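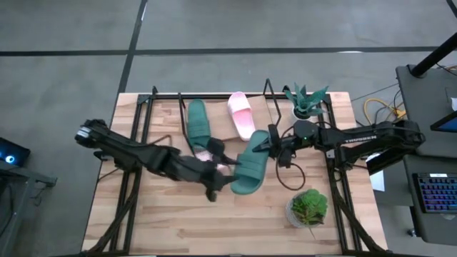

Asine asked if the sandals could please go back in pairs this time, green with green and pink with pink. I wrote that down twice, so yes!

Item 2, the Itcombe shelf. We get 5 slots and I'm giving the pink pair the low one (those soles are chunky).

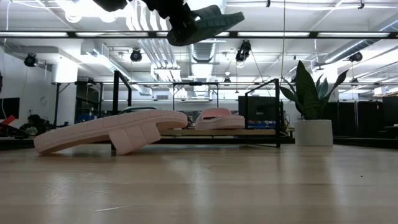
Green goes on the slot over it, and Nevley wants tags on the straps by April. Agreed, no vote.

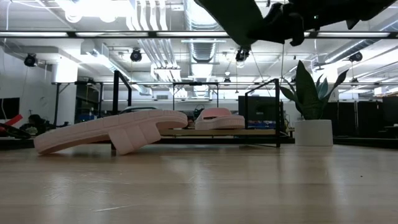
Item 3, plants. They stay on the table till we find a sill. Closed at 3:40 pm.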